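Week 6: Choosing a surface for a shared workroom

Read the Kolley handout on cleaning before the session. It is short.

A work surface is judged on load, wear and glare. Load comes first. A top that sags in the middle will not hold a level, and anything marked out on it will be wrong. For the exercise, use a limit of 400 kg spread evenly.

Wear depends on use. Oiled timber can be sanded back - painted board can't, or only once or twice.

Glare is often left out. A pale top under strong lamps tires the eyes, but small dropped parts show up well on it.

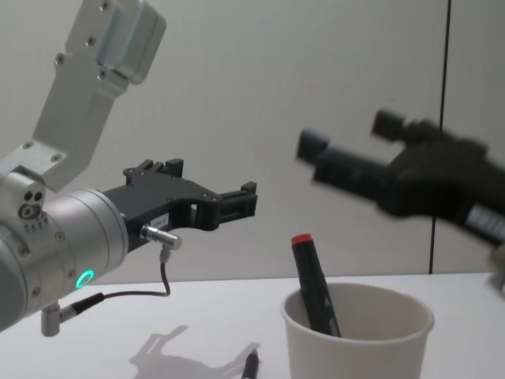

Course tutor, Workroom Planning
Barbier Evening School

White tops also show stains early, so allow for cleaning in your costs. Bring your floor plan on 22nd January, drawn in pencil, with the doors marked.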